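Iced tea table moves to the shared kitchen

Starting Wednesday, the afternoon drinks table at Werkeck will be set up in the shared kitchen on the Prustatville side of the building. Gayan Mollah is taking over the setup from Danish Warraich, who ran it out of the hallway cupboard for 14 months. The table opens at 2 p.m. and is cleared by 4.

The dishes are kept to a small set so that whoever is on duty can wash everything in one sinkful. Serving pieces go out first, spaced well apart, and the food is added later.

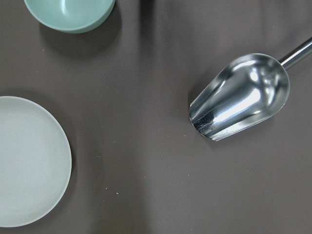
Bowl, plate and scoop on the bare tabletop.

Gayan asks that people stick to the scoop for ice and keep hands out of the bowl. Fruit goes on the plate. Leftover fruit can go home with anyone who wants it, but it does not go back in the refrigerator overnight.

Each table also gets a tray and a cloth. The tray is for spoons and napkins, and the cloth is for spills. Used cloths go in the bin under the sink, and clean ones are on the second shelf.
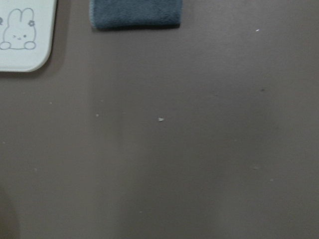
Can I bring my own cup?
Personal cups are fine. Wash yours before you leave, and don't put it in with the shared ones.

The larger table gets a fresh sheet of paper before any cutting starts. Lemons are sliced at the table in small batches, and the paper is rolled up and thrown out at the end.

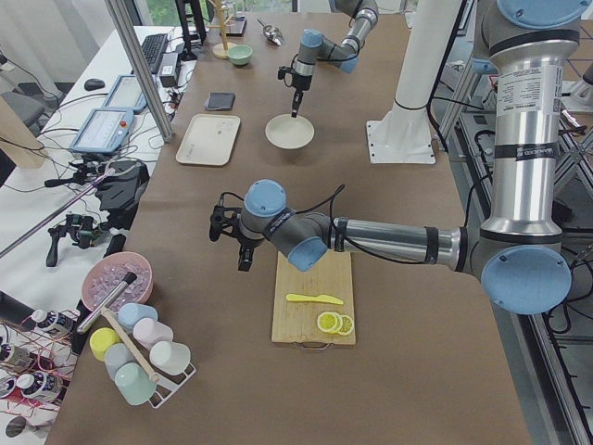 Cup storage has been the most common complaint since the move was announced. The old cupboard had no room to air anything out, and cups were stacked before they were dry. From now on they go on their sides in the white wire rack with the openings facing out, the pastel plastic ones included. Keep the rack close to the ice bowl so the line moves in one direction.

Closing takes a few minutes. Put the ice in the sink, wash the knife and board, and return the tray and plate to the Vilela cabinet. Fold the cloth if it is still clean. Wipe the table last, and check for crumbs, which show up better with the overhead light on.
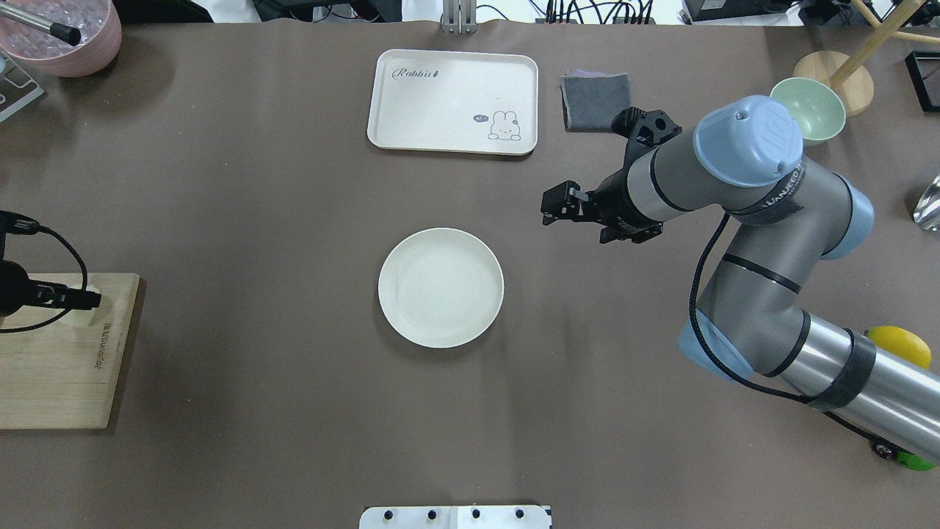 The rabbit tray with a plate and a folded cloth.

Sign-up sheets for January are on the kitchen door. Danish will cover the first shift with Gayan. Questions about supplies go to the Kevov desk before noon.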